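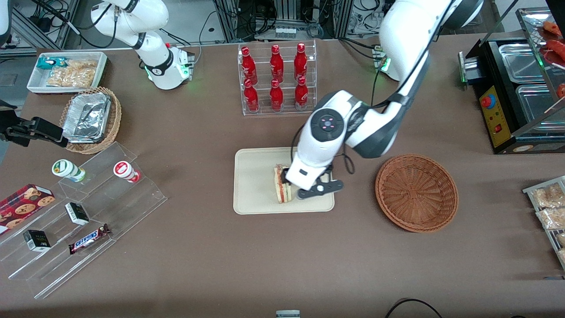 Food Handling Laboratory Opens Its Doors to Pellthorpe Members

The autumn open day at the Petrauskas building took place on Wed 30 October. Members of the Pellthorpe Automation Society were received by the staff of the food handling laboratory and spent the afternoon with the two-arm workstation that has occupied the group since September of last year. Attendance was limited to 100 by the fire rules of the building, and all places were taken. The Society thanks those who gave up a place when it became clear that they could not attend.

The program opened with a short address by Demyd Zinchenko, head of the laboratory. Mr. Zinchenko reminded visitors that the handling of prepared food remains difficult for machines. A sealed bottle has the same shape each time it is picked up. A sandwich does not. Bread gives under pressure, fillings shift, and a grip that is firm enough to lift may also be firm enough to spoil the item. The laboratory has chosen to study both kinds of object at one table, so that the same pair of arms must deal with packaged goods and with toasted bread in the course of a single order.

Visitors then moved to the workstation in groups of 13. The two white arms share a brown tabletop set out in the manner of a small snack counter, with a stepped clear rack for small items, a divided holder for the red bottles, wicker baskets, and a countertop oven at one side. For the main demonstration, one arm worked at a cream tray with a sandwich standing on its edge, its filling showing between the slices. Staff explained that this position is among the harder ones in the program. The fingers must come down close beside the bread without pushing it over, and the tray leaves limited room for correction.

Rimantas Grigaitė, who is responsible for the control software, answered questions during the demonstration. Several members asked how the two arms are kept from meeting over the middle of the table. The software, known within the laboratory as Seltik, reserves a region of the table for one arm at a time and releases it when that arm has withdrawn. The method costs some speed. The laboratory accepts this for the present and intends to allow closer working between the arms once the current series of trials has been completed.

Other questions concerned the oven. It has a yellow control panel with a red emergency-stop knob, and members with experience in plant safety wished to know what the laboratory requires of its operators. Mr. Zinchenko stated that a trained member of staff is present whenever the arms are powered, that visitors remain behind the marked line at all times, and that the written procedure is reviewed at the start of each term. A copy of the procedure may be requested from the Society's office.

Results to date were presented in the second half of the afternoon. The laboratory has recorded 1197 complete attempts at the sandwich task, of which the most recent 300 were made with revised settings for finger pressure. Staff were frank about the faults that remain. Items in clear bags continue to be troublesome, as the bag may be gripped without the food inside it being held securely. Foil packages give similar difficulty when they lie low in a basket. Work on both is planned for the winter months under the Favitz program, which also supports two student positions at the laboratory.

A discussion followed over coffee in the lower hall. Members from the catering trade observed that counters in daily use are seldom laid out as neatly as a laboratory table, and asked whether the workstation had been tried with goods placed at random. Ms. Grigaitė replied that the position of items is changed between sessions, including bottles laid on their sides, and that a wider range of layouts will be used next year. She invited members to propose arrangements drawn from their own premises. Proposals should be sent in writing, with a simple sketch and a list of the items involved.

The Society wishes to record its thanks to the laboratory for a well-organized afternoon. A second visit is under consideration for the spring, with priority given to members who could not be offered a place on this occasion. Those interested should notify the office, stating their membership number and any access needs. Visitors who left a gray umbrella and a pair of reading glasses in the lower hall may collect them from the front desk of the Petrauskas building during normal hours.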